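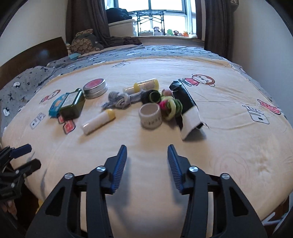
How long does a person need to lie awake before it counts as a bad night? For my project I settled on 31 minutes or more, going by what people wrote in their own sleep diaries.

I picked sleep for my second year project because I'm terrible at it, and so is everyone on my corridor in Fagerlund. My tutor, Grethe Egilsson, wanted something I could measure with a pencil and a bit of patience, so I went for diaries. You fill one in when you wake up – what time you got into bed, when you think you dropped off, how often you woke, and what you'd had to drink after six in the evening. That last one caused arguments, which I'll get to.

I asked on the noticeboard and in the kitchen and ended up with a nice mixed bunch from Fagerlund and from Cladesier, the hall across the road. Between them they handed in 775 usable diary pages by the end of October. I had 931 to begin with, but the rest were blank, or filled in days late in one go (you can tell, the pen never changes!), or in one case covered in soup.

Typing it all up took me far longer than the actual thinking. I did it in a spreadsheet, one row per night, and I'd tell anyone doing this next year to decide how to write midnight before they start. I had 00:00, 24:00 and just "12" all in the same column and lost a whole Thursday to sorting it out.

So, what did I find? The big thing was bedtime, or really how much it wandered. People who went to bed at much the same time each night had fewer bad nights than people whose bedtime jumped about, even when the regular lot went to bed quite late. Lenni Aaltonen never turned in before one in the morning and had the tidiest diary of anybody. I'd expected early nights to win, so I checked it twice.

Coffee was murkier. Citlali Meléndez drinks it after dinner and sleeps like a log, and she was very keen that I put that in. Bjartur Hjaltested gave it up halfway through without telling me, so his pages are half one thing and half the other. I left him in for the bedtime part and took him out for the coffee part. With what's left I can't say much, except that the late coffee drinkers were also the ones up late with coursework, and I've no way of pulling those two apart.

Noise I only asked about in the last 5 weeks, after Vibeke Ravn pointed out that her window faces the Stustville bus stop and mine doesn't. Fair point. Her side of the building did report more waking in the night, mostly a bit before six when the first buses go.

There are plenty of holes in this. Nobody knows exactly when they fell asleep, so those times are guesses, and worried sleepers probably guess long. Everyone was a student and most of them were my friends. Grethe also thinks filling in a diary makes people behave a bit better, and I think she's right, as I started going to bed earlier myself in week 2.

If I did it again I'd ask about noise and naps from the first page, and I'd collect the diaries weekly. The blank form and the spreadsheet are in the department folder if anyone wants them.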